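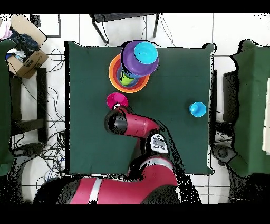

Stacking table from above, with the arm over the green cloth and the gripper at the pink bowl.

Cimar gallery: the software behind the dish task

Cimar is our small planning and perception package for table-top manipulation. The task is easy to say: bring bowls and cups of different colors into one stack. The software must find each piece, choose an order, and plan a path for the arm that does not touch what is already standing. On this page we collect the views we use when we explain the work to new colleagues. Page updated 3 January 2022.

Notes to the picture

Nested pieces. The orange bowl holds a blue-violet one, of which only a dark curved ring can be seen, and a large purple bowl covers much of the orange bowl. Our first segmentation module gave one mask for all of this. The present one, named Irkus, keeps a separate mask for each visible rim and joins them later by color.

The tilted cup. The lime green cup lies at a slant in the stack. For such a piece the pose estimate is weak, and the planner receives it with a wide margin. It will then prefer another piece as the next one to move.

Black patches. In several places the view has no pixels, for example along the right side of the arm and at the left edge of the green cup. We do not fill these holes. The planner treats them as occupied space, and this costs us some longer paths, but we accept it.

The lone cup. The small blue cup at the far right stands near the edge of the table. Grasps there are checked two times against the reach limits, once before planning and once after.

Order of moves. The ordering step is called Atanasov inside the code. It searches up to six moves ahead and stops after 150 milliseconds, also when the search is not complete. In our replay set of 143 layouts the time limit was reached in some 20 cases.

Arm mask. The red links are removed from the view before segmentation, using the joint angles. Without this step the forearm was often reported as a very long red bowl.

Recording and replay are done with Hiltton, our logging tool. Each log keeps the masks, the chosen order and the planned path together, so a run can be repeated on a laptop without the arm. In February we plan to add views with the arm parked outside the table.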